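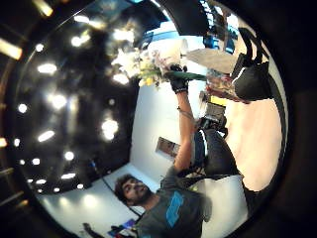
Two Grippers, One Bouquet

Filippos Panagiotou has spent most of December picking up flowers. He works on hand-held grippers at Rathnayake, a small shop in Clurkovton, and his job this winter was to compare two of them before the company settles on one for its next round of recording.

The two tools are the Lender, which has stiff parallel fingers, and the Tondus, which has softer pads and a wider opening. Both carry a fisheye camera.

"We started with cups and boxes, and there was nothing between them," Panagiotou says. "Then we tried a bouquet and got very different numbers."

Each tool was used for 80 pickups of the same kind of bouquet, held by the stems and handed to another person. The Lender finished 57 of them without dropping or crushing anything. Panagiotou would not give a final figure for the Tondus, as he wants to repeat part of the set with new pads, but he says it was ahead.

"The stems roll. With hard fingers you squeeze more to stop the rolling, and then you break one. The soft pads let you squeeze less."

The Lender has points in its favor. It weighs 587 grams against 836 for the Tondus, and after an hour the difference is felt in the wrist. Panagiotou says people got sloppy with the heavier tool late in the afternoon, and he moved those sessions to 10 a.m.

The cameras gave him more trouble than the fingers. A fisheye lens takes in the hand, the object and most of the room, but ceiling lights can wash out anything pale.

"White petals are the worst. You look at the recording and the edge of the flower is gone. I tried a lower exposure, and then the dark parts of the room turned to mud."

He ended up locking the exposure before each session and writing the setting on a card. He also records with the tool turned at odd angles, so a person may come out sideways or upside down.

"I don't rotate it afterward. The arm will have the same view when it turns its wrist, so I leave it."

Asked which one he would buy, he picks the Tondus, with a lighter handle if the maker will sell him one. The next tests are with paper bags and wet lettuce.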